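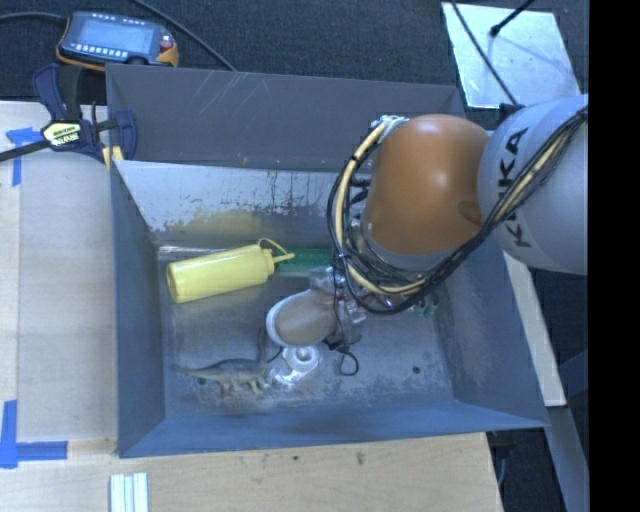 Betriebe > Besuche > Retourenabteilung Skallar

Seite drucken | Per E-Mail versenden

Zu Besuch bei Skallar: Greifen nach Feierabendliste

29.08.2019

Die Firma Skallar nimmt Retouren für Versandhändler an, prüft die Ware und lagert sie wieder ein. In der Halle am Ortsrand arbeiten 62 Beschäftigte in zwei Schichten. Unsere Gruppe, überwiegend Betriebsräte aus Logistik und Handel, wurde am Vormittag von Ximena Zavala empfangen. Sie leitet die Abteilung Vereinzelung, in der gemischte Ware Stück für Stück aus Behältern genommen und auf Tabletts gelegt wird.

Bis März lief das an allen Plätzen von Hand. Wer dort eingeteilt war, beugte sich die ganze Schicht über den Behälterrand. Inzwischen gibt es neben den Handplätzen eine Versuchszelle, in der ein Arm von KUKA in einen grauen Metallbehälter greift. Die Teile darin sind bewusst verschieden gewählt: eine gelbe Spritzflasche, ein Spielzeugdinosaurier mit langem Hals, etwas Durchsichtiges aus Kunststoff, das stark spiegelt. Gerade die spiegelnden Teile machen nach Auskunft der Abteilung die meiste Arbeit. Der Behälter ist mit einer Klemme fixiert, blaues Klebeband markiert Stellen auf der Fläche daneben.

Die Software heißt im Haus Cakent und wird vom Ingenieurbüro Ochoa betreut. Am Tag vor unserem Besuch wurden in der Zelle 1.171 Greifversuche protokolliert, 264 davon musste jemand nacharbeiten. Diese Fälle landen auf einer Liste, die am Ende der Schicht durchgegangen wird.

Damián Pacheco war früher an einem der Handplätze und betreut jetzt die Zelle. Er hat dafür eine Schulung von 28 Stunden gemacht, überwiegend am Bediengerät und zu den Sicherheitsregeln. Seinem Rücken gehe es besser, sagte er. Dafür sei er abends müder im Kopf, und das Gespräch mit den Nachbarplätzen fehle ihm. Die Eingruppierung ist bisher gleich geblieben. Der Betriebsrat verhandelt darüber.

Auf die Frage nach Stellen antwortete Frau Zavala, es gebe eine Zusage, während des Versuchs niemanden wegen der Zelle zu versetzen. Was danach gilt, ist offen. Auch die Frage, wer die Protokolle einsehen darf und ob daraus Rückschlüsse auf einzelne Personen möglich sind, wurde länger diskutiert. Eine Betriebsvereinbarung liegt im Entwurf vor.

Nach der Mittagspause ging es weiter zur Verpackung, wo noch ohne Roboter gearbeitet wird. Der nächste Besuch führt zu Illard, Anmeldung wie immer über das Büro.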